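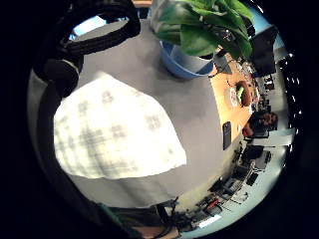 Annick Delaunay spent two months this winter with the Bodin, a hand-held gripper kit that Trukeck rents and sells to small teams collecting training data for robot arms. She does tabletop work, most of it folding and sorting.

"It was 2 kilos in the case and I had it running before lunch," she said. "The printed guide is short. I liked that."

The kit costs 3475 to buy, or 500 a month on the rental plan. Delaunay rented first. By the end of December she had logged 4000 demonstrations, and she kept most of them.

Her complaint is the cabling. "You learn to hold your elbow out — otherwise the cables drag across whatever you're working on. I'd pay more for a better clip." She also found the wide lens unforgiving. "It takes in the whole office. If somebody moves a chair behind you, it's in the data."

Rahel Frei, who handles support at Trukeck, said a new cable guide is being tested and will be sent to renters at no charge. She would not give a date. On the lens, she said customers can mask the outer part of the view in software, and that some prefer to leave it in.

Delaunay had used the Lolis kit before this one and found its trigger lighter. "My hand was less tired with the Lolis," she said. "But I spent half my time recalibrating it." She has renewed the Bodin rental through spring.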